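Workroom and Storage Inspection, Ground Floor
Alby Building, Cindesville
May 2022

Extinguishers
Extinguisher by main door - pass. Pin and seal in place, gauge in green.
Extinguisher by rear door - fail. Bracket loose, unit standing on floor. Rehang and retag.
Comment: inspection tags were last initialed in January. Monthly initials are required on both units.

Exits and walkways
Main aisle clear to full width - pass.
Rear exit opens without key - pass, but the closer slams. Adjust.
Exit sign battery test - pass on all signs. Held for 30 seconds each.
Comment: the floor tape at the storage entry is worn through. Replace the first 12 feet.

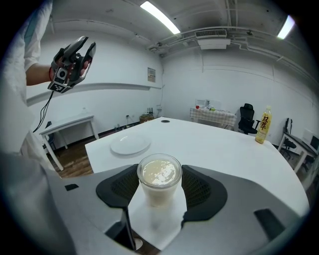 Electrical
Panel access, 36 inches clear - fail. Two cartons and a folding cart in front of panel B. Moved during inspection, but this was also noted on the previous checklist.
Panel directory legible - partial. Breakers 10 and 20 are labeled "spare" and both are live. Trace and relabel.
GFCI outlets at sink - pass, trip and reset normal.
Extension cords used as permanent wiring - one found, behind the Clodorholm shelving. Remove and request an outlet.

Shelving and storage
Uprights anchored to wall - pass except bay 4, one anchor missing.
Load signs posted - fail. Nguyen-Tran supplied the signs with the shelving; they are still in the parts drawer.
Heavy items below shoulder height - pass.

First aid
Cabinet stocked - partial. Eyewash expired, burn dressings low.

Reinspection of failed items due in 30 days. Panel B to be checked weekly until then.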